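Slide 9: hang it up!
Right, my favourite bit — pegboard. Ask Ewan how long he hunted for a screwdriver in March.

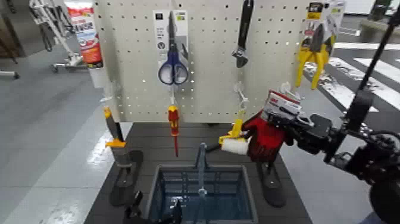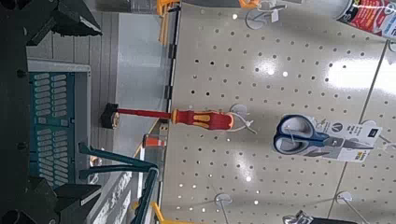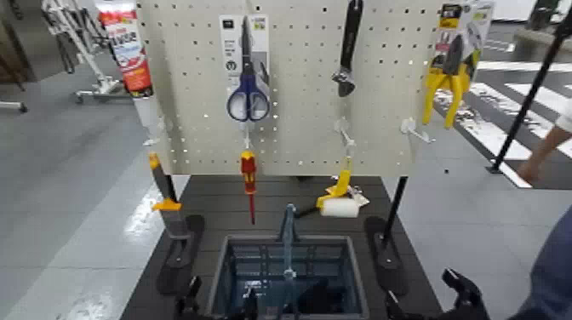
Now, spacing. When Estíbaliz and I set up the Unwood tool wall we had 24 hooks and crammed them all into one corner, and it was hopeless! Give every tool room for a hand to get round it. The adjustable wrench hangs upright in the first and last pictures, and I love that, you could grab it half asleep. Pause for questions, then on to labels.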